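Category: Datasets / Local food

Last updated: April

# Keltthorpe Allotment Harvest Records

Harvest weights from 54 plots at the Keltthorpe site, typed up from paper diaries by Manju Tyagi and checked by Montri Petchrat.

## Contents

- harvest.csv: one row per picking, 129 crop varieties
- plots.csv: plot size, soil type, aspect
- notes.txt: remarks copied from the diaries

Weights are in grams. Anything under 80 g was left out by most growers, so herbs and early radishes are thin.
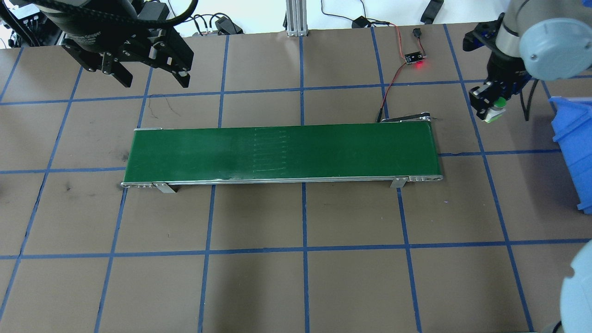
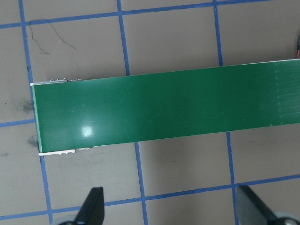
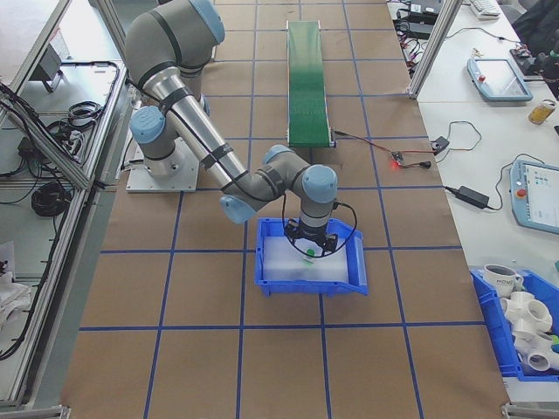
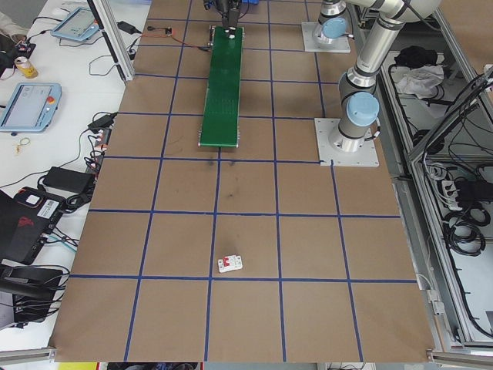
Plot boundaries changed when the lower path was moved, and version 2 uses the new ones throughout. Older plot numbers are kept in the column old_plot. Positions are given by grid square, with the site split up the way the blue tape splits the work surface, lengthwise and crosswise, and lettered from the gate. A plot lying over a line takes the square holding its larger part.

## Known problems

Runner beans and French beans are mixed up in several diaries. Squash was sometimes weighed with the stalk on. Blank weights mean not recorded; they should not be read as zero.

## Use

Free to reuse with credit to Keltthorpe Allotment Harvest Records. Please report errors with the row number.

Contact | © Keltthorpe Allotment Harvest Records | Back to top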